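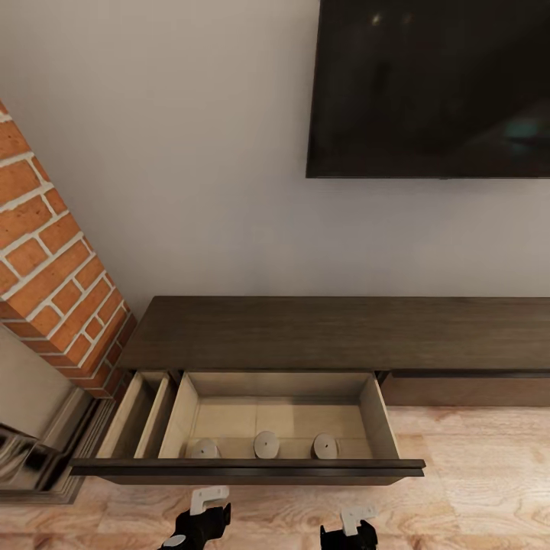

About Stakik

Stakik makes simulated homes for teams that train and test household robots. Our main product is Pundero, a library of furnished rooms with drawers that pull out, objects that can be picked up, and a two-armed robot to do the work. We are based in Fimalville and have been at this since a September when two of us got tired of rebuilding the same test kitchen out of plywood.

What you get

The current release of Pundero has 528 rooms and 1,631 household objects. Living rooms and kitchens make up most of it. Each task comes with a start state, a goal and a scoring script. A task can be as small as opening a drawer, or it can run from one end of a house to the other and take several minutes.

You can drive the robot by hand, replay a recorded run, or connect your own controller. Camera views come from the robot, so they tilt and swing when it moves. We leave them that way in the recordings. 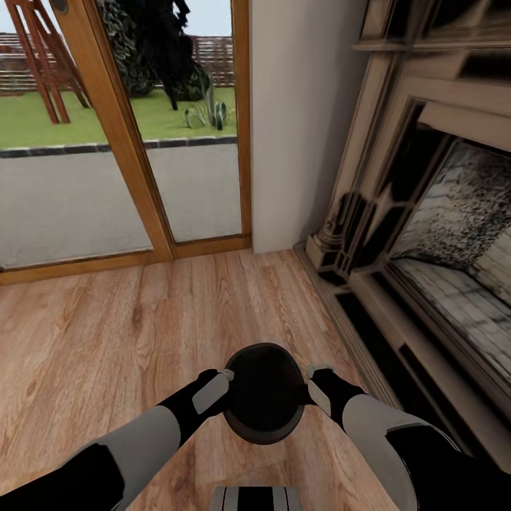

Two-handed tasks are where customers spend most of their time with us. A bowl held between two grippers needs both arms to agree on where it is, and small errors on one side show up quickly on the other. Pundero logs joint positions and contact forces for each arm on a shared clock — the most common request we had from early users.

How we work with customers

Most start with the evaluation license, which covers 89 tasks and runs on a single workstation. The full license adds the rest of the library and updates for a year. If you need a room we don't have, send us a floor plan and a list of furniture. We quote custom rooms one at a time.

Grecu, our recording tool, is included with both licenses. It stores up to 1,000 runs per project before you have to archive, and exports to plain files you can read without our software.

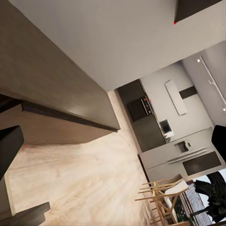 Support is by email and goes to the people who build the rooms. We answer in the order messages arrive, mornings first. If a cabinet door sticks or an object falls through a shelf, send the room number and the run file and we will look into it. Fixes go out with the monthly update, and the release notes list every room that changed.

Stakik is a small company and owned by the people who work here. Visits to the Fimalville office are by appointment.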